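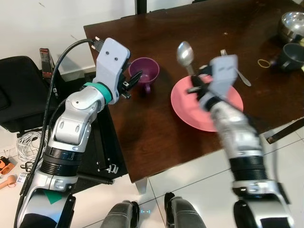 A spoon held over a pink plate at the table-setting cell in Morkulham. The second gripper points toward a purple cup.

Table-setting robot gets a new upkeep routine, but the numbers are thin

MORKULHAM, Feb 9, 2026 — The two-armed robot that Mundska has been training to lay out plates, cups and cutlery is back at work after a January overhaul, and the company says the machine now needs far less fussing over than it did last fall. It has published a short maintenance note to back that up. The note answers some questions and skips a few that a buyer would want to ask first.

The cell is a plain one. Two arms work over a dark wooden table, each with a light gray gripper and black fingers, and the tableware is ordinary household stuff: a plate, a cup, a mug, a steel bowl, a spoon and fork. Mundska says it keeps the setup simple on purpose so that a customer could copy it in a back kitchen without special furniture. Anyone who has worked in a back kitchen may wonder where the table would go.

According to the note, most of the trouble last year came from the grippers. The fingers lost their bite on thin metal handles after a few days of use, and spoons would turn in the grip before they reached the plate. The first fix was to squeeze harder. That wore the finger pads down faster and did little for the spoons.

The current routine is built around a check every 8 hours of running time. A technician wipes the finger pads, closes each gripper on a test piece, and compares the reading with the one logged at the last check. If the gap has grown past the limit, the pads are changed on the spot. The job is listed at 22 minutes for both arms, including a restart. Mundska does not say whether that figure comes from its own staff or from someone doing it for the first time with the manual open.

The wrist is the other sore point. Cables run outside the arms for part of their length, and the slack has to be set by hand so that it doesn't drag when the arm folds or pull tight when it reaches. The note tells technicians to move each arm slowly through its full reach after any cable work and to watch the loop the whole way. It's sound advice, and it is also a reminder that a person still has to stand there and look.

Calibration between the two arms is done by having both grippers touch the same marked points on the tabletop. Mundska says it used to repeat this every morning and now does so once a week, or after a collision. How many collisions there have been is not in the note.

Then there is the headline number. Mundska reports 886 place settings completed between pad changes in its best run. That would be a solid result if it were typical. The company gives no average and no worst run, and it doesn't say how many settings had a fork or spoon put right by hand. Tatus, which supplies the finger pads, rates them for around 4,000 closing cycles. A single setting takes several of those, and a best run that long would come close to the rating or pass it, depending on how many grips each item needs. One of the two figures deserves a second look.

Kruger, a catering equipment distributor that has been following the work, told this site it would want to see a month of unedited logs before putting the cell in front of customers. It has asked for the pad change records in particular. Mundska says it is "happy to talk about access" and has not set a date.

None of this means the overhaul was wasted. A fixed check with a written limit is better than waiting for the cutlery to start slipping, and shops that run grippers on other jobs could borrow the idea for free. The price of a pad set has not been announced — nor has the price of the cell.

Mundska plans a second note in the spring covering the elbow joints.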